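Nisholm tasting menu, is it still worth the price?

Forum: Eating Out > Woren and surroundings
Started 2022-03-01

plumstone
I have a table for 2 at Nisholm next month, for our anniversary. The last time I ate there was before they changed the menu, and at that time I was very happy. Now the tasting menu is $203 per person and the wine pairing is $69 extra. With the service charge it comes to some $305 for each of us. For this money I would like to hear from people who went recently. Is the fish course with the brown butter still there? Also, is it still quiet enough to talk?

rye_and_salt
We went in January. The brown butter fish is gone, sorry. In its place there is a small piece of trout with pickled turnip, and I liked it less. But the bread is better than before, and the duck was the best thing I ate all winter. It arrives in two parts, first the breast and later a little cup of broth made from the bones. I would go back only for the broth.

Quiet, yes. They took out two tables near the kitchen door.

tomas_eats_late
I have to disagree about the duck. Mine was cold in the middle, and when I said it, the waiter was polite but nothing happened. For this price I expect that something happens. Escobedo, on the other side of the river, costs less than half and there the cook comes out and asks you.

rye_and_salt
Escobedo is a good place but it is a grill with paper napkins. I do not think you can compare it with eleven small courses.

tomas_eats_late
I can compare if I left hungry or not. I left Nisholm hungry.

oddly_lemon
Hungry after eleven courses? I am a big person and I could not finish the second dessert. Maybe you had the short menu, which they serve on weekdays at lunch?

tomas_eats_late
No, it was dinner, the full one. Four of those courses are one bite each, so please count them as one.

plumstone
Thank you all, this helps me. Other question: how do people dress there now? The website says "smart" and this word does not tell me very much. I do not own a jacket that still closes.

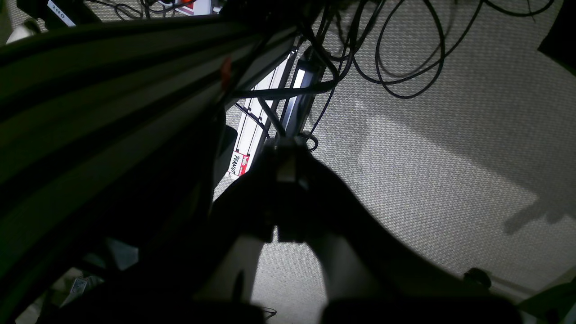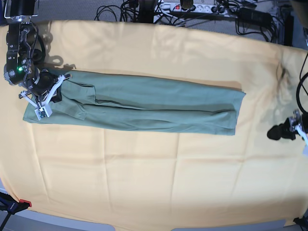 Second one: the olive-green pants, folded.

oddly_lemon
Those are fine. With a shirt that has a collar you will be better dressed than half of the room. My husband went in a sweater and they took his coat with the same ceremony as everybody's.

rye_and_salt
Agree with lemon. I saw sneakers at the next table. Better to spend your worry on the wine – the pairing is generous in number of glasses but three of them are sweet, and for my taste this is too much. You can ask for one bottle and share it. Their list starts at a reasonable level if you look at the last page, where the small growers are.

kettle_north
I work in another kitchen in Woren, so I am not neutral, but I will say one thing about the cold duck. When a table is late from the course before, the meat waits. It should not be sent out like this, of course. If it happens to you, say it at once, before the second bite, and ask for a new plate in clear words. "It is a little cold" sounds like a comment. "Could I have it hot, please" is a request.

tomas_eats_late
So now it is my fault because I used the wrong sentence?

kettle_north
No, it is the fault of the kitchen. I only wanted to help the next person.

plumstone
I will keep the booking and take one bottle, not the pairing. If the duck is cold I will use the sentence. Does somebody know if they can leave out shellfish when you tell them on the same day, or do they need it earlier?

rye_and_salt
Earlier. Call two days before and speak to them by phone, the form on the website has no field for it.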